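Mar 26, 2022

Woke up before the alarm with cups on my mind, of all things. Orsolya had messaged late last night to say the spring social is going ahead in the long room at Sollside and could I please, please sort out the drinks table, and of course I said yes before I'd even sat up in bed properly. I always do this! Then I lay there wondering how many people drink coffee at these things and how many only say they do.

Walked over after breakfast (toast, the last of the plum jam, must get more). It was cold by the river and I had the wrong coat on. Szabolcs had left the key with the front desk like he promised, so for once I didn't have to stand outside ringing everybody in turn.

I do love a table before anyone has put their stuff on it. Such a nice pale color too, sort of off-white with the faintest bit of pink in it, and so plain that whatever you set down is going to look deliberate. I'd packed Grandma's flowered tablecloth and I stood there holding it for ages. In the end it went back in the bag. Tímea will be pleased, she thinks that cloth belongs at a funeral.

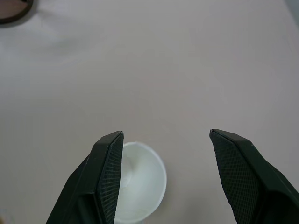 The great cup question

So, paper cups. I wanted real mugs, I'll admit it, but Rozália did the washing up last time and has made her feelings known. We ordered 400 from Nouri, which sounds crazy until you remember we do this every month and people will take a fresh cup for every single refill (me included, I put mine down and lose it). They're nicer than I expected! White rim, white inside, and a ribbed sleeve in a tan-yellow that makes me think of ice cream cones.

And then there's the cup holder, which I've decided I'm in love with. It has a round base, brownish, and I kept sliding it a little to the right, then a little closer to the front, then back again. Aisyah says I fuss over a table like other people fuss over their hair. She may have a point. I like the cups spread out a bit, with room to get a hand in between, and she'd have them lined up like soldiers. 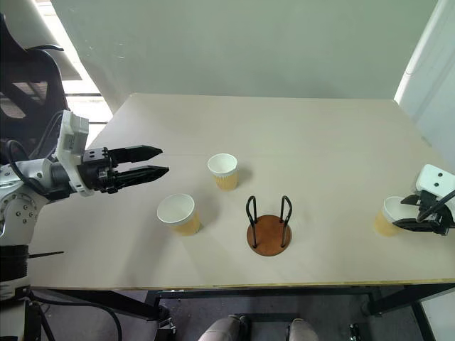 Sollside Social Club, Refreshments Team

(I put that on top of every page that gets copied into the club book, Orsolya insists.)

Anyway, back to it. Lunch was a cheese roll from the place on the corner, eaten standing up. Aisyah turned up at 11 with a bag of lemons and no explanation, so now there's lemonade on the list too. Yes, I had lunch at 11, don't judge me, I'd been up since forever.

We talked about the holder for far too long. It has these black bent-wire loops coming up from the base and I think they're so pretty, a bit like handwriting. Aisyah wants it in the middle of everything as a centerpiece. I'd keep it over on the right half, because people come in through the left door and I don't want them all stopping dead at the first thing they see. We left it on the right. I'm calling that a win, though she was humming in a way that makes me think she'll move it the minute I'm gone.

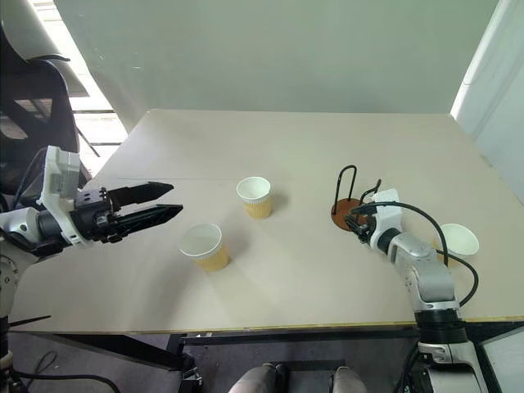 Page last changed: March, after the social

Adding the rest now that my feet have recovered. More than 30 people came, and the lemonade went before the coffee did, so Aisyah is unbearable. The holder was in the middle of the table when I got back from hanging up my coat. I said nothing. It looked good there, drat it.

Rozália took the leftover cups home to Trevovbridge in her car and I've got the key, which I must give back to Szabolcs. Also need: plum jam, stamps, and a better coat for the river.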